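Section 3: Setting Up Your First Stack

You've unpacked the Lernholm cup set, you've found a table, and now comes the good part. The first stack goes together fast, so do read through the whole section once before you start. It will save you picking cups up off the floor (you'll be doing some of that anyway, and it's half the fun!).

3.1 Choosing the table

Any flat, steady table will do. A kitchen table is great. A folding table works too, as long as the legs are locked and it doesn't sway when you lean on it.

1. Press down on each corner of the table with your palm. If one corner dips, fold a piece of card and slide it under the short leg.
2. Clear a space in the middle big enough to spread out both forearms.
3. Lay a cloth over the space. Thin cotton is best, patterned or plain, whatever you have in the drawer. Plastic cups make a real racket on bare wood, and a cloth takes the edge off.
4. Smooth the cloth out from the center toward the edges.

Note: The Erari play mat (sold separately) can be used in place of a cloth. Lay it rubber side down.

Caution: Don't let the cloth hang low where small children can grab it. One tug brings down everything on the table.

3.2 Getting the cups ready

The cups are plain plastic in strong colors and they'll nest inside each other for storage. New cups sometimes cling together. Twist gently as you pull and they'll pop right apart.

1. Rinse the cups in warm soapy water and dry them, inside and out. A damp rim sticks to the cloth and a damp base slides.
2. Run a finger around each rim. Put aside any cup with a crack or a rough spot.
3. Turn every cup upside down on the table. The flat base is now your building surface!
4. Leave the cups you aren't using yet spread out toward the back or the side, with enough room between them to get your fingers around each one.

Note: Try not to line the spare cups up in a tight row. Reaching for one then knocks the next, and the whole lot goes rolling.

3.3 Building the small stack

This is the stack we call the Sani, and it's where everyone should begin. It takes 3 cups, two on the bottom and one on top. Pick a different color for each if you can. It looks terrific, and it makes it easy to call out moves to a partner ("blue on top!").

1. Place one cup upside down in front of you.
2. Place a second cup upside down right beside it. The rims should touch or very nearly touch.
3. Hold the third cup by its sides, low down near the rim, with the open end facing the table.
4. Bring it over the gap between the two bases and stop there for a moment. Check it from straight above.
5. Lower it until you feel both bases under the rim, then let go with both sides of your grip at once. If your thumb comes off later than your fingers, it drags the cup sideways.
6. Take your hand straight up and away.

Lovely! Now take it down and do it again with your other hand.

Caution: Cups only. Mugs, glasses and jars look like they ought to work, and they'll break.

3.4 Growing the stack

Once the Sani stays up every time, make the base wider. Add a third cup to the bottom row, a second cup to the middle row, and finish with one at the top. Work from the side you find easiest and keep your sleeves back, especially loose ones.

1. Build the full bottom row first.
2. Check the gaps. If one is wider than the others, nudge the end cup in with one finger.
3. Build the next row from one end to the other.
4. Set the top cup last.

With two players, take turns and agree on who reaches in next. The Jerklow rule is a good one for mixed ages: whoever knocks the stack down gets to place the first cup of the new one. Little kids adore this and will knock it down on purpose, so you may want to drop the rule after a few rounds.

3.5 If the stack keeps falling

Top cup slides off: the gap underneath is too wide. Move the bottom cups closer.
Top cup rocks: there's a wrinkle in the cloth under one of the lower cups. Lift, smooth, start over.
Bottom cups drift apart: you're pressing down as you let go. Lower the cup more slowly and use a lighter grip.

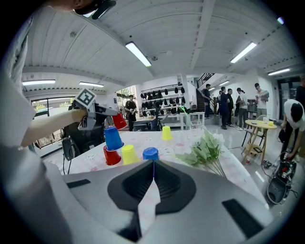

Do all the cups in a stack have to be the same size?

For the stacks in this section they should be, so that the bases sit level and the next cup has an even surface to rest on. If you'd like to mix sizes, keep each row to one size and put the larger cups at the bottom.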